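Tips from the Flinport shed: keeping a two-armed table tidy

Cables first

I've rebuilt our table at the Flinport workshop 2 times now, and both times it was the cables that had me swearing! Bundle them along the arm, but leave a bit of slack at the gripper end. Bend every joint as far as it'll go by hand before you pull the ties tight (power off, please).

I practise with ordinary kitchen stuff. A couple of nested bowls, a cup and a flat plate will keep you busy for weeks, and they're cheap to replace. 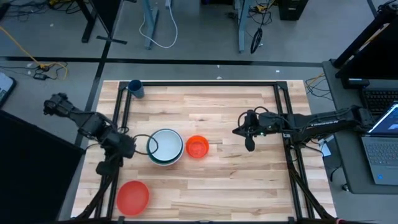
Squaring up the frame

Leave all the corner bolts finger-tight, measure both diagonals, then nip them up a little at a time. Mine came out at 1194 mm each way after 15 minutes of nudging and a cup of tea. Check again after the first long session – bolts do creep, and I've got a spanner hung on a hook by the door just for that.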